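Imprimir | Enviar por correo

TRUCOS DE TALLER
Un brazo robot en casa sin perder la mesa, ni la paciencia

Por Rosalía Calvo

Hay gente que monta maquetas de trenes y gente que hace pan. En el taller que comparto con Iñaki Rivas nos dio por enseñarle a un brazo robot a recoger cosas de una mesa, tarea que cualquier criatura de dos años resuelve con más gracia y mucho menos cableado. Llevamos desde marzo en ello. Lo que sigue son los trucos que nos habría gustado encontrar escritos antes de comprar nada.

La mesa manda

Empezamos con un tablero sobre caballetes y fue un error caro en horas. Cada vez que el brazo frenaba, el tablero se movía un poco, y al cabo de una mañana las posiciones guardadas servían para otra mesa. Antes de atornillar nada, apoya las dos manos en el borde y empuja de lado, con ganas. Si notas vaivén, el brazo lo va a notar el doble.

El color también cuenta. Una superficie clara ayuda a distinguir las piezas, pero si además brilla tendrás reflejos, y los reflejos son muy convincentes haciéndose pasar por objetos. Mueve las lámparas antes de tocar el programa. Iñaki pasó una tarde entera ajustando umbrales en el portátil y lo arregló girando un flexo, cosa que le recuerdo siempre que puedo.

Cinta para cuadricular

Marcar una cuadrícula en la mesa es el mejor dinero gastado de todo el proyecto. Usa cinta fina y translúcida, de la que se despega sin dejar pegamento, y tensa cada tira de borde a borde antes de apretarla. Las primeras dos líneas, con escuadra. Las demás, con un listón cortado a medida que haga de separador; el metro, guardado, que invita a redondear.

Con la cuadrícula puesta, las conversaciones mejoran mucho. «Se ha ido media casilla hacia el fondo» es un dato. «Se ha ido un poco para allá» es el principio de una discusión.

Piezas de prueba que no den pena

No empieces con tazas. Tampoco con el mando de la tele, aunque sea viejo. Discos planos y bolas, de colores lisos y bien distintos entre sí, cubren casi todo lo que necesitas al principio. El disco plano es el examen difícil: apenas levanta de la mesa, y si los dedos bajan un milimetro de más, rascan. La bola parece fácil hasta que la rozas por un lado y tienes que ir a buscarla debajo del banco.

Los nuestros vienen de un cajón de juguetes heredado. Para que la bola no salga de excursión entre prueba y prueba, una arandela de goma debajo y listo. Se retira justo antes de la toma, y alguien tiene que acordarse de retirarla.

Los dedos, por dentro y por fuera

Las puntas redondeadas perdonan más que las cuadradas, sobre todo con piezas curvas. Eso sí, todo lo que lleve tornillos se afloja. Repasamos los hexagonales cada 8 horas de uso, con la llave buena, y ponemos una gota de fijador de roscas de fuerza media – la fuerte es para quien no piensa desmontar jamás, y tú vas a desmontar.

Limpia las yemas con un paño apenas húmedo. Nada de disolvente. Si la pinza lleva pilotos, apréndete qué significa cada uno y apúntalo en un papel pegado a la pared. En la nuestra hay una luz verde en cada dedo, y durante semanas las tratamos como decoración navideña.

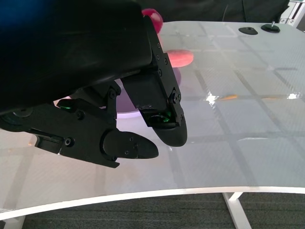 Cables y fuente

El cable que cuelga es el cable que se engancha. Lleva el brazo a mano por todo su recorrido, hasta las posturas más ridículas, y solo entonces pon las bridas. Deja un bucle holgado en cada articulación. Las bridas de velcro cuestan más que las de plástico y te ahorran ir con los alicates a dos dedos de un conector.

La fuente merece un párrafo propio por el susto. Compramos una Prokell de 600 vatios porque estaba de oferta y la pusimos en el suelo, sobre la moqueta, donde se comió toda la pelusa del taller. Ahora vive en una balda, con aire por los cuatro lados. El botón de parada, al alcance de la mano que te quede libre. Pruébalo al empezar cada sesión, también el día que tengas prisa.

Cuánto nos ha costado

Sin contar el brazo, que llegó de segunda mano y con manual en un idioma que no leemos, llevamos gastados 392 euros. De ahí, 42 se fueron en cinta, porque la primera era de la mala y hubo que arrancarla a trozos con un secador. La mesa auxiliar para el portátil es de Vimulby y cojea, pero solo sostiene el portátil.

Si compartes taller, apunta en una libreta qué has cambiado y a qué hora. Iñaki escribe «ajustes varios». Yo he empezado a cobrarle un café por cada «varios».

Imprimir esta página
Enviar a un amigo por correo electrónico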